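Phones and Cases, Cerkwood Workroom

Tuesday was for matching phones to their cases before the shelves get restocked. The cases came over from the Wuyts store in one box, and the phones were in another. Everything goes out on the table first and gets paired up from there. The drawer labels run from 438 to 842.

White and pink cases, open side up, with phones around them. 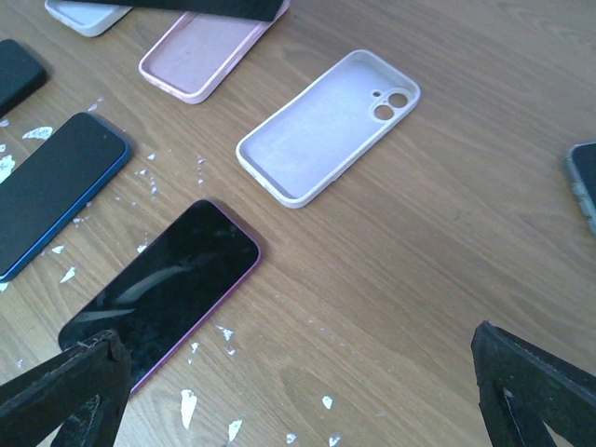 Noreen Pirzada: Wipe the insides before anything goes back in. Grit under a case will mark the back of a phone.

The wiping is down for the afternoon, along with the table top. Pink gets its own drawer this time. 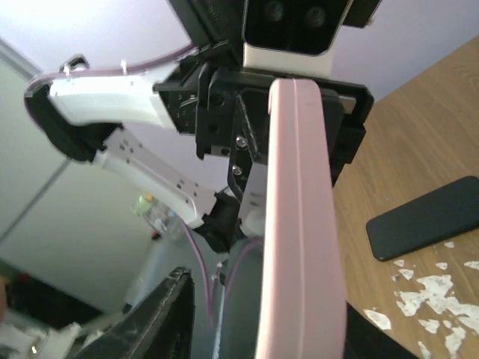 Pale pink, rounded at the upper end.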